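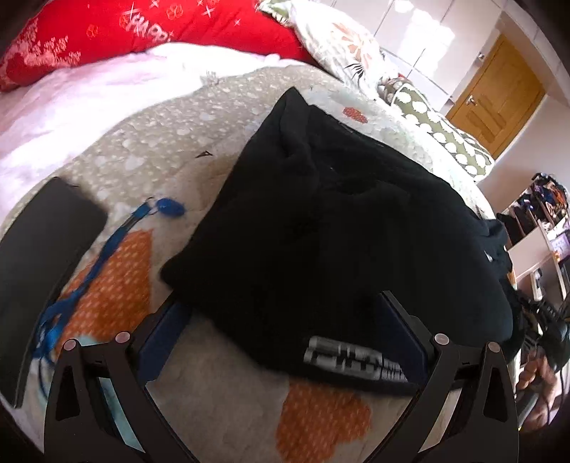 2 min read

March, notebook 5, started 7:40 a.m.

Wash trial on the fleece, second go. Yesterday's filters no good, Colm had them drying in the same rack as the cotton ones and theres fuzz all over. Binned. Start again.

Machine: the old Plumard, not the Skurkilis. Skurkilis still leaks at the door and Onyekachi wants it left alone till the seal comes.

Load A - black fleece, zipped up, inside out
Load B - same fleece type, zipper open
Cold, short cycle, spin 800. No softener. Liquid from the Trirnel bottle, one cap each, level with the line.

A ran fine. Filter bag came out gray with a darker ring by the seam. Bagged it, labeled it, in the oven on low.

B noisy. Zipper pull banging the drum the whole way through. Stopped to check, nothing caught, carried on. Added the stop to the sheet, 2 min lost. Afshin thinks a stop in the middle changes the shed because the water sits. Could be. Then we'd have to stop A as well, so rerun A tomorow with a 2 min pause and see.

Dry weights when the oven is done. Do NOT weigh warm, that was the mess last time - the scale drifts and everybody argued over it for an hour.

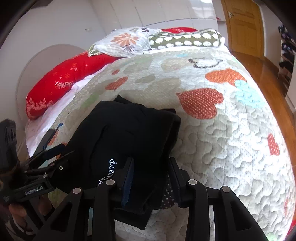
Counter reading on the Plumard was 3,880 before A. Write it down every time please, Rónán needs it for the wear column and there are gaps all through February.

Lint screens: five left in the drawer. Aoife is ordering from Flanagan, asked her for the finer mesh too. If the finer one clogs we go back, no big deal.

Thought while waiting: we've been blaming the fabric for everything, but the first wash after a long time folded on a shelf always looks worse. Loose stuff from the factory brushing? Try a dry shake over white paper before the wash, tape up whatever falls, weigh the tape. Cheap to do.

Also the pilling photos on the chart are too dark to grade black cloth. Need the side lamp. Ask Colm where he put it.

4:15 - oven off. Bags in the jar with the lid on, leave overnight. Weigh first thing, A then B, then A again.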